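# How does a stick turn into a basket?

Have you ever picked up a basket and tried to follow one of the sticks with your finger, in and out and in and out, until you lost it somewhere underneath? I did that for a whole rainy afternoon when I was six, with my granny's egg basket, and I've liked baskets ever since. So get comfortable, and I'll tell you how one is made.

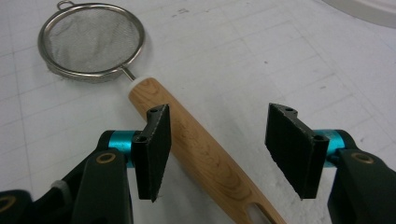
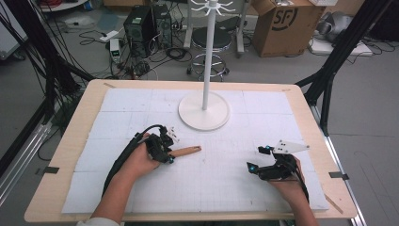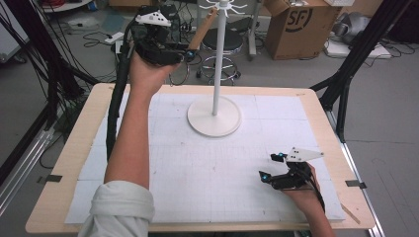
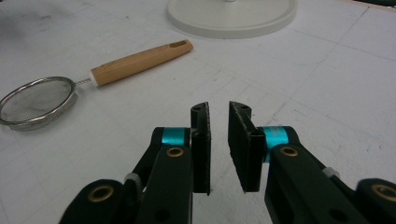 **Why do basket makers soak their willow before they weave with it?**

Dry willow snaps when you bend it. Soaking it in water makes it soft enough to go round corners, and when it dries out again it stays in the shape it was given.

## First you need some willow

Willow is a kind of tree, but the willow for baskets doesn't look much like one. It's cut right down low every winter, and in the spring it sends up lots of long, straight, bendy shoots. Basket makers call these shoots rods, and a good one can be taller than your teacher by the end of summer!

My friend Senga Drummond grows hers in a soggy field behind Skonatell, the old mill where she has her workshop. She starts cutting in November, after the leaves have dropped, and she wears two pairs of socks to do it. Last winter one short row gave her 347 rods. Then they all had to be sorted into bundles by length, and the fat end of a rod (the butt) has to lie with the other fat ends, and the thin end (the tip) with the other thin ends. It takes ages. Senga sings while she does it, mostly the same song.

## Brown, buff and white

You may have seen baskets in different colours and wondered if somebody had painted them. Usually they haven't.

- **Brown willow** still has its bark on. It's called brown, but it might be green, purple, orange or nearly black, depending on the sort of willow.
- **Buff willow** has been boiled for hours and then peeled. The bark stains the wood underneath a warm gingery colour, a bit like a teabag does to water.
- **White willow** is peeled without any boiling. The rods stand with their feet in water until spring, when the sap rises and the bark slips off easily.

White and buff willow only need a short soak, perhaps an hour or two. Brown willow has its bark to keep the water out, so it can need several days in the tank. After that the rods are wrapped up in a damp cloth and left overnight, and this bit is called mellowing, a word I like very much.

## Building it up

A round basket starts with its bottom. The maker takes some short, thick sticks, makes a slit in the middle of half of them, and pushes the others through the slits to make a cross. Then thin rods are woven round and round the cross, and the sticks are gently pulled apart until they look like the spokes of a bicycle wheel.

Next come the stakes. These are long rods pushed in beside the spokes, and then bent upwards so that they all stand in the air. Senga ties the tops together with string so they don't poke her in the ear. At this point it looks more like a birdcage than a basket.

Now for the sides! The simplest weave goes in front of one stake and behind the next, all the way round. A stronger one, called waling, uses three or more rods together, twisting over each other like a rope. Most baskets have a band of it near the bottom to hold everything steady. Every so often the weaving is tapped down with a heavy iron tool so there aren't any gaps.

When the sides are high enough, the tops of the stakes are bent over and tucked behind one another to make the border. The handle goes on last, and then all the stray ends are snipped off. The floor is covered in bits by then, and they're very good for lighting the stove.

## How long does it take?

A small round basket takes Senga most of a day. Her pupil Effie Ritchie, who began learning five months ago, needs two days for the same one, and she says her thumbs ache after the border. Big log baskets take longer, and they want strong arms as well.

## Something to try at home

You can practise the weave without any willow at all. Ask a grown-up for a paper plate and some wool. Cut an odd number of slits round the edge of the plate, nine or eleven will do nicely, and tie your wool in the middle. Then take it over one part and under the next, over and under, and keep going. If you use an even number, try to work out why the second time round looks wrong. (I had to draw it on the back of an envelope before I understood.)

### Words to remember

**Rod** - a long, thin shoot of willow
**Butt** - the thick end of a rod
**Stake** - an upright rod in the side of a basket
**Waling** - a strong weave made with three or more rods
**Mellowing** - leaving soaked willow wrapped up until it's ready to bend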